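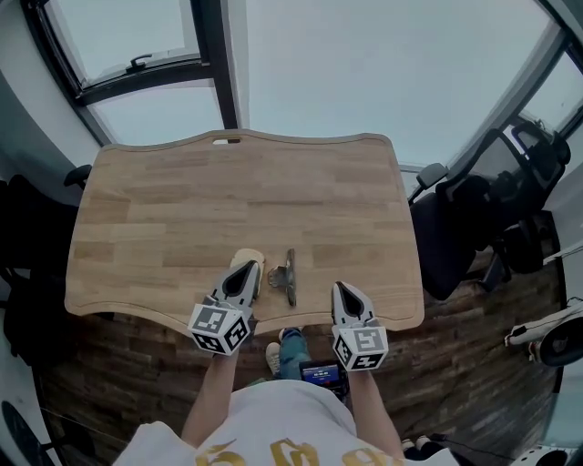
Section 4: Assembling and installing the Drarema wall-mounted folding desk

Read this section all the way through before you open the hardware bag. Sections 2 and 3 (choosing a wall, checking the carton) should be finished by now. If you skipped the wall check in Section 2, go back and do it. The desk is only as strong as the wall behind it.

The steps apply to the Drarema in both widths. Where the wide model differs, the step says so.

4.1 Before you start

You will need:

A stud finder
A level, at least as long as your forearm
A pencil and painter's tape
A drill with the two bits listed on the hardware bag
A Phillips screwdriver
A socket wrench for the lag screws
The paper drilling template (folded inside the back cover)
A second person for steps 9 through 14

Parts you will handle in this section:

Wall rail (part 2396)
Folding brackets, left and right (part 909)
Desktop
Stop blocks
Hardware bag, marked A on one side and B on the other

Lay the brackets on a blanket or a piece of cardboard and find the stamped letter on each one, L or R. They look nearly the same when closed. Open each bracket fully and close it again three times. It should move without grinding and click when it reaches the open position.

CAUTION: Keep fingers away from the hinge while the bracket is closing. The spring is strong from the moment you take off the shipping clip.

Note: Do not oil the hinges. They are greased at the factory, and thin oil will wash the grease out and drip on the wall.

4.2 Mark the wall

1. Decide on the desk height. For most adults sitting in an ordinary chair, the top of the desk should be level with the elbow. Sit in the chair you plan to use, bend your arm, and have someone put a piece of tape on the wall at that point. If two people will share the desk, set it for the taller one and give the shorter one a footrest.

2. Find the studs. Run the stud finder along the wall in both directions and mark both edges of each stud. The rail has slots that fit studs spaced 16 inches or 24 inches apart, center to center. The rail must be fastened to at least two studs. The wide model needs three on a wall with 16-inch spacing.

3. Confirm each stud with a small test hole, below the tape line where the rail will cover it. You should feel steady resistance and see pale wood dust on the bit. If the bit drops through after the drywall, you have missed the stud. Move a little to one side and try again.

WARNING: Shut off power to any outlet or switch directly above or below the work area before you drill. Wires usually run straight up and down along the studs. If the bit hits metal, stop. It may be a plate protecting a pipe or a cable.

4. Tape the paper template to the wall with its top edge on the tape line. Put the level on the printed line, not on the edge of the paper. The paper can stretch a little in damp weather.

5. Step back and look at the template from across the room. A desk that is level can still look crooked next to a window frame or baseboard that is not. If that bothers you, go with the level anyway. Pens roll.

4.3 Mount the wall rail

6. Drill the pilot holes through the template at the stud centers, using the larger bit. Wrap a bit of tape around the drill bit at the depth shown on the template so you know when to stop.

7. Take down the template and vacuum the dust out of the holes. Keep the template. You will need it again if you ever move the desk.

8. Hold the rail against the wall with the lip facing up. Start all the lag screws by hand, then tighten them with the socket wrench, working from the middle toward the ends. Stop when the washer sits flat and no longer turns.

Do not use an impact driver for the last turns. It is easy to crush the drywall behind the rail, and once that happens the rail will never sit tight.

9. Have your helper hold the level on the rail while you check it. The slots allow a small correction up or down. Loosen the screws half a turn, tap the rail into place with the heel of your hand, and tighten again.

10. Hang part of your weight on the rail for a few seconds. It should not move or creak. If it does, take it down and check that every screw has gone into solid wood.

Plaster walls: The larger bit may crumble the plaster around the hole. Put tape over the spot before drilling and run the drill slowly. You may also need the longer lag screws, sold as kit 2569. The ones in bag A are meant for drywall up to five-eighths of an inch thick.

Brick and block walls: Do not use the lag screws at all. See Appendix B for masonry anchors.

4.4 Attach the brackets

11. Hook bracket L over the rail at the left mark and slide it in until the locking tab drops. Do the same with bracket R on the right. Tug each one toward you. A bracket that lifts off has not locked.

12. Drive one screw from bag B through the lower hole of each bracket into the wall. This screw keeps the bracket from swinging sideways. It does not carry the weight, so a drywall anchor is fine if there is no stud behind it.

13. Open both brackets. Lay the level across them, side to side, and then along each one, front to back. The front may sit slightly high. It will settle once the desktop is on.

4.5 Fit the desktop

14. With your helper, lower the desktop onto the open brackets with the finished side up. Leave a gap at the wall as wide as a pencil. The desktop needs this gap to clear the wall when it folds.

15. Check that the desktop hangs over the same amount on the left and on the right. Mark the bracket holes on the underside with a pencil.

16. Drill shallow pilot holes at the marks with the smaller bit.

CAUTION: The bag B screws are the right length for the desktop. Longer screws will come through the top. If you lose one, take another from the bag to the hardware store and match it.

17. Fasten the desktop to both brackets. Start every screw before you tighten any of them.

18. Screw the stop blocks to the underside at the printed dots, flat side toward the wall. They keep the desktop from slapping against the rail when it is folded down.

4.6 Test the folding action

19. Clear everything off the desk. Stand in front of it, lift the front edge slightly, and press both release levers at once. Let the desktop down slowly with both hands.

20. Raise it again until both brackets click. Listen for two clicks. If you hear only one, push up on the quiet side.

21. Repeat five times. The levers will feel stiff on the first few tries and loosen up after that.

22. Put something moderately heavy on the desk, such as a box of books, and leave it overnight. In the morning, check the level again and tighten any lag screw that turns easily.

If one side will not click: The desktop is probably fastened a little out of square. Loosen the screws on that side, open the bracket fully by hand, and tighten again.

If the desktop rubs the wall: The gap in step 14 is too small. Loosen the desktop screws and pull it forward. The bracket slots allow some movement. If that is not enough, drill new pilot holes and fill the old ones with wood glue and a toothpick.

If the desk bounces when you type: Check the lower screws from step 12 first. On long spans a slight bounce is normal with a heavy keyboard or a clamp-on lamp near the front edge. Move the lamp toward a bracket.

4.7 Limits and care

Do not sit, stand, or kneel on the desk. Do not let children hang from the front edge. The load limit is printed on the label under the desktop and counts everything on it, monitor arm included.

Monitor arms must be clamped over a bracket, never in the middle of the span. Take the arm off before folding the desk.

Check the lag screws once a year. September is a good time in most homes – the wood has taken up the summer's damp and will begin to shrink when the heat comes on. Wipe the desktop with a slightly damp cloth and dry it right away. Touch up scratches with the wax stick in bag B.

Replacement parts are available from Navarrete Home Fittings. Give the part number and the letter stamped on the bracket when you order, and say whether you have the standard or wide model.

Section revised by Fanni Dudás. Wall fixing steps checked by Obadia Mabula.

Continue to Section 5: Adding the cable tray.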